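Kitchen Robot Tips: When the Gripper Squeezes Too Hard

If you have a helper arm at your counter, sooner or later it will crush something. Ours is a Candum, and last July it went right through the side of a bell pepper, seeds and all, with my poor sister-in-law Nhung Khương standing there holding the salad bowl! We hit the stop button, let the arm go completely still, and only then picked out the pieces. Please do it in that order, every time, even when dinner is late and everybody is hungry.

The trouble was the grip setting, which had gone back to the factory 65 after an update (I had it at 3 for soft vegetables, and I now keep that on a sticky note inside the cupboard door). A pepper is hollow, remember, so it wants a much lighter touch than a potato does.
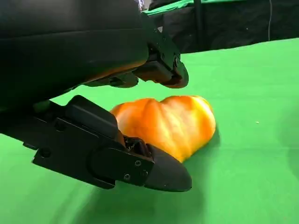

Can I reach in and straighten a vegetable while the fingers are open?

Press stop first and wait until the arm has quit moving. Open fingers can close without any warning, and they pinch.

Wipe the fingertips after every meal, too, and try one pepper on its own before you trust the arm with a whole bowlful.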